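The Price of a Parade, by Busisiwe Shabalala
Drekport Press, paperback, second printing

I bought this book because our reading group in Rumska wanted something short about war and money. It has 200 pages, and I read it in two evenings. I should say first that I agreed with the author before I opened it, so please keep this in mind.

Shabalala writes about one small factory town, Clisard, where almost every family lived from making parts for army vehicles. Her question is simple: who gains when a country is at war for 20 years, and who pays? She doesn't begin with generals or ministers. She begins with the canteen of the factory, and what people said there when the orders became bigger each spring.

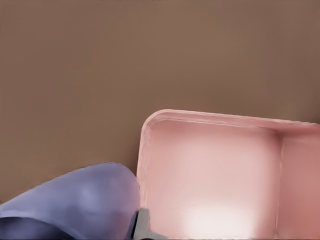
The second part is the strongest for me. She follows 41 young people who left the same school and joined the army, most of them for the wages. Some came home and took jobs in the factory, making the same parts they had seen broken on the road. She lets them speak at length and doesn't correct them, even when they say things she clearly dislikes. One former driver, Amini, is still proud of his service and angry at anybody who calls it a waste. I was glad that his chapter was left in – many books against war would not have kept it.

I liked less the last part. Here the author leaves the town and explains the whole arms trade in two chapters, which is too fast. There are many figures about contracts, and the notes don't always tell where they come from. Also she repeats the word "greed" so often that it loses its force. I had already understood from the canteen.

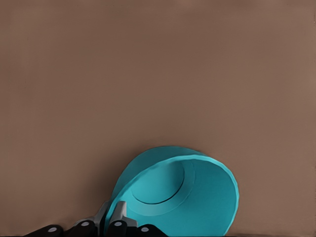

Cup on its side, brown surface

The translation reads well, as far as I can judge in a language which is not my first. The print is small and the map of the town is nearly useless. There is no index, and I missed it when I wanted to find the passage on the veterans' day parade again (it is in the fourth chapter, near the end).

I would give it to a person who still has doubts, but only the first two parts. For those who want a serious study of military spending, it is not enough.

Reviewed 12 March 2021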